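Medve Ferrule Crimper Kit: Review After a Winter of Cabinet Wiring

I bought the Medve kit in February for a control cabinet at our shared workshop in Gostville. The cabinet is the electrical end of a small automation project: a conveyor and pick station that sorts returned hardware into bins. Purificación Gallardo wrote the control program and did the layout. I did most of the wiring, and I needed a crimper that would hold up to more than the occasional thermostat job.

The kit cost 54 dollars. It comes in a plastic case with the crimper, a basic wire stripper and 800 insulated ferrules in assorted sizes. There is also a printed card that matches sleeve color to wire size. Keep the card. Sleeve colors differ between makers, and the ones in this box did not match the leftover Zudeo ferrules we already had on the shelf.

The tool

The crimper is self-adjusting, with a square jaw. You slide the ferrule on, put it in the jaw and squeeze until the ratchet lets go. There is no die to pick, so it is hard to use the wrong setting. The range runs from the thin control wire we use for relay coils up to the medium sizes that go to the small breakers. It will not do the heavy conductors that feed a main breaker. For those we borrowed a hydraulic lug crimper from another member.

The handles are comfortable but wide. I have average hands and had no trouble. Purificación has smaller hands and had to use both of them for the first half of the stroke, which means the wire has to be held some other way. She ended up going back to her old Plemis crimper for anything she did inside the cabinet. The Plemis has a shorter handle and a side-entry jaw, but you have to choose the die yourself.

On the Medve the ferrule goes in from the front, in line with the tool. At the bench this is fine. Inside a cabinet it means you need enough slack to bring the wire end out toward you, or else you are holding the tool at 90 degrees to your wrist and squeezing with your fingertips. I now crimp everything I can before it goes near the panel.

Crimp quality

Good in the small and middle sizes. I did a pull check on every batch at the bench and had very few failures, and the ones I had were from stripping too short. The square profile sits well in a spring terminal. In round screw terminals it turns a little as you tighten, so go back and tighten again after the wire has settled.

In the largest size the tool claims to handle, I was less happy. The crimp came out lopsided and the ferrule sometimes had a small flare at the tip that would not enter the terminal. I cut those off and used a different tool. If most of your work is in that size, buy something else.

The ratchet has a release lever for when you start a crimp badly. It works, but it is recessed and you need a fingernail or a small screwdriver to reach it.

The stripper and the case

The stripper is the weak part of the kit. It nicked strands on the thin wire no matter how I set it, and I stopped using it after one evening. We already had a better one in the drawer. A person starting from nothing should plan on buying a stripper separately.

The case is good – the compartments have lids that reach the dividers, so the small ferrules do not migrate when you carry it. The assortment leans heavily toward sizes I don't use much. I ran out of the smallest ones early and ordered refills, and I still have most of the large ones.

Doors and harnesses

Anyone wiring a cabinet with devices on the doors should think about ferrules before sleeving the harness. A wire that swings with a door gets moved every time somebody opens it, and loose strands under a screw will not like that. I put marker sleeves on first, then the ferrule, then checked the marker could still be read with the door open. Do it in that order. I forgot the marker on a run of pushbutton wires and had to cut the ends and crimp them over again, which took 15 minutes and used up the slack I had left for the door swing.
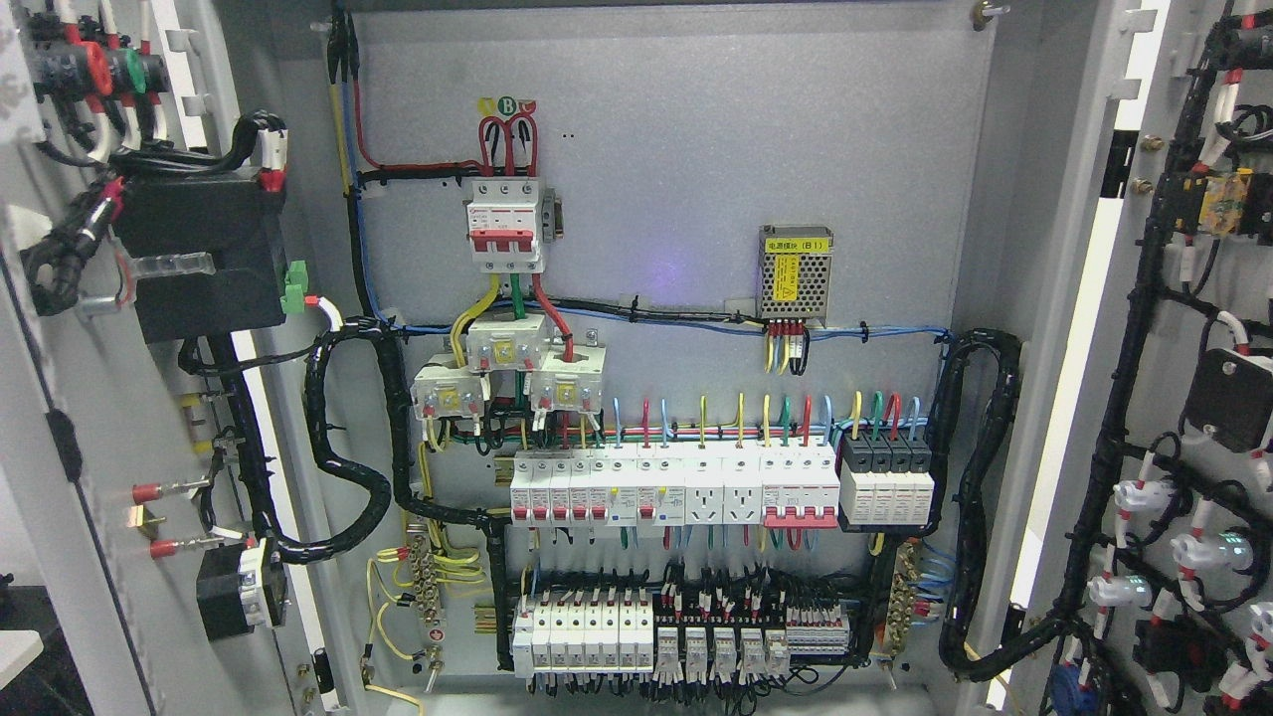
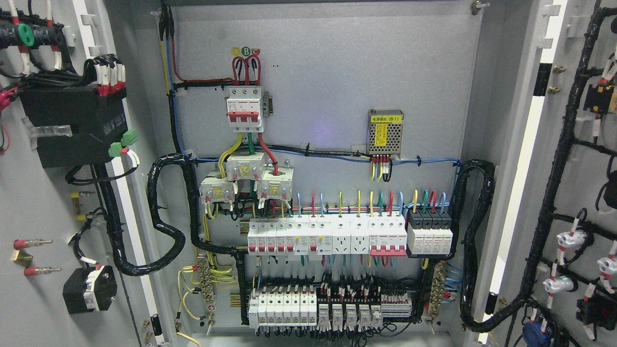 Access matters more with this crimper than its range does, and it should decide whether you buy one. A single wire pulled loose on a bare plate is easy to get the jaw onto. Our panel is at the other end of the scale. Up by the current transformers there is some space between parts, and I could work there with the Medve without moving anything. Down by the relays on the lower rail, with all that black control wiring packed in above them, the head of the tool would not go in, and any wire that needed a new end had to be unscrewed and drawn out first. The brass bars at the lower left and lower right were no problem. Their wires have enough loop in them to come forward to the tool.

Maintenance so far has been a drop of oil on the pivot. The jaw shows a little polishing on the faces and no play that I can feel. The printed logo has rubbed off the handle.

I would buy the Medve again for bench crimping in small and medium sizes. For repair work inside a finished cabinet I would buy the Plemis or any other side-entry tool, and if I could have only one, it would depend on which of those jobs came first. Ours lives in the second drawer under the soldering bench. Members can borrow it, but please put the ferrules back in the right compartments and write the size on the refill sheet when one runs low.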